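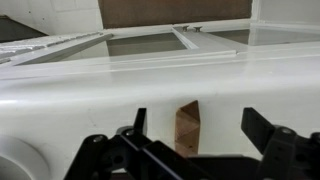

Glass-Fronted Cabinet in the Tierney Room: Condition and Proposal for Use

Trekedness student project, furniture and interiors course, Skilta
Final report, June 29, 2026

1. Scope

The project covers a single piece of furniture, the white glass-fronted cabinet in the Tierney room. The task was to record its condition, note how it is used now, and propose a layout that the room can keep up without extra furniture. Repainting is discussed but was not carried out. The framed picture on the wall next to the cabinet and the tiled wall section were treated as fixed and are mentioned only where they affect the result.

The maker and age of the cabinet are unknown. The room file has one line on it, which gives the supplier as Votevitz and leaves the year blank. No label or stamp was found on the parts that could be reached without moving the cabinet from the wall.

2. Construction

The cabinet has a flat top with a molded lip along the front edge. The doors have wide white frames around glass panels, with two small knobs set close together at the center seam. The interior is white, including the back wall and shelves. The body was not taken apart, so the joints are described only as far as they could be checked by hand.

The doors were opened and closed in turn. The right door moves freely. The left door closes fully but needs light pressure over the last part of its travel. The gap at the seam was measured with a feeler gauge at the top and bottom and came to 2 mm at both points, so the doors are not racked. The resistance in the left door is put down to paint build-up on the hinge side.

Removing the shelves was considered and dropped. They sit tight in the body, and forcing them would have marked the paint on the inner walls.

3. Surface and damage

The paint is glossy and mostly sound. Faint dark specks are present on the front face. They did not come off with a dry cloth. A damp cloth with a small amount of dish soap reduced them slightly on a test patch, and the patch was then dried and left alone.

The main defect is the rectangular slot cut into the front face, with bare light-brown wood inside. It may have been made for a lock or a catch that was never fitted, or was taken out later. No matching part was found in the room. The edges of the cut are clean enough to take a fitted plug. Filler alone is not recommended at this depth, as it shrinks and would have to be applied in several passes.

Suggested repair sequence:

Clean loose dust from the slot with a dry brush.
Cut a softwood plug slightly proud of the surface.
Glue and clamp, with scrap wood under the clamp faces.
Trim flush and sand with 80 grit, then a finer paper.
Prime the plug only, then apply two thin coats of gloss white.

The new paint will probably be brighter than the old. If the difference is too clear at normal viewing distance, the whole front face should be done from edge to edge. A patch with feathered edges shows more in gloss than in a flat finish.

4. Current use

The cabinet works as general storage for small items that have no other place. No grouping was found. Things used daily and things that are only for display share the same shelves.

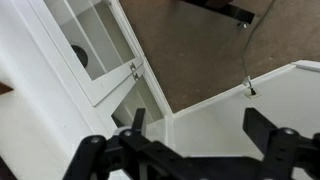
Figure 1. Glass-fronted door with two small metal fittings at its lower right corner. A dark round object is stored behind the pane.

The dark round object is partly hidden by a white divider when viewed through the glass. This is a general problem with the current layout – items are placed where there is free shelf area, and the door frames and dividers then cover part of them. For storage this matters little. For a cabinet with glass doors it defeats part of the purpose, as the user has to open a door to see what is inside.

Light was measured on the top of the cabinet and on the upper shelf with the doors closed. The top gave 300 lux at midday with the ceiling light off. The upper shelf was lower but still bright enough to tell one dark item from another. The white interior helps here. Black items stand out well against it and do not need a lighter backing.

The top is also in use. A row of items stands on it, beginning with a few old books held upright against the wall at the left end. The spines are dark and worn. The books have no support on the open side other than the items next to them, and when those were lifted off for cleaning the books had to be held by hand.

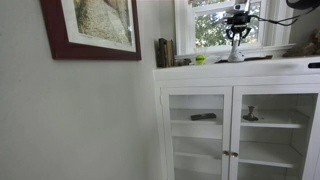 Figure 2. Left and right doors with shelves behind, old books on the cabinet top, and the framed rock print on the adjoining wall.

5. Proposed layout

The proposal uses what is already in the cabinet. Nothing is bought except one bookend.

Upper shelf, left: flat items used often. The black remote-type item stays here, moved back from the front so that the door can be wiped on the inside without taking it out.

Upper shelf, right: display. The dark metal candlestick stays on this side and is moved to the middle of the glass, clear of the door frame.

Lower shelves: heavier items and spare items. Weight low in the body is better for the shelf supports, and the view through the lower part of the glass is poor for a standing person in any case.

Top: books at the left end with a bookend on the open side. The other items are spaced so that the molded lip can be dusted in one pass. Nothing tall should go directly beside the framed print, where it would cover the burgundy frame from the side.

A paper label on the inside of each shelf edge was tried and rejected. The labels could be read through the glass and looked untidy, and users did not follow them any more closely than a spoken instruction.

6. Trial

The layout was set up and left in place for 2 weeks. The display side held without correction. The left upper shelf collected extra small items, mainly batteries and keys, which had been kept on the top before. These were moved to a shallow tray on the lower shelf. After that change the upper shelf stayed clear for the rest of the trial.

The left door was not treated during this period. Users tended to leave it slightly open, which let dust in along the seam. Sanding the hinge side should be done before the layout is adopted for good, and before the slot is repaired, so that all touch-up painting can be done in one session.

7. Limits

The back of the cabinet was not inspected. Shelf load was not tested. The trial was short and covered one season, and the light readings would need to be repeated in winter before anything sensitive is put on display.

8. Further work

Door sanding, slot repair and touch-up are planned for August, when the room is free. The wall behind the cabinet should be checked for damp at the same time. If the supplier entry in the room file can be confirmed, the year should be added to it, and the paint type recorded for later repairs.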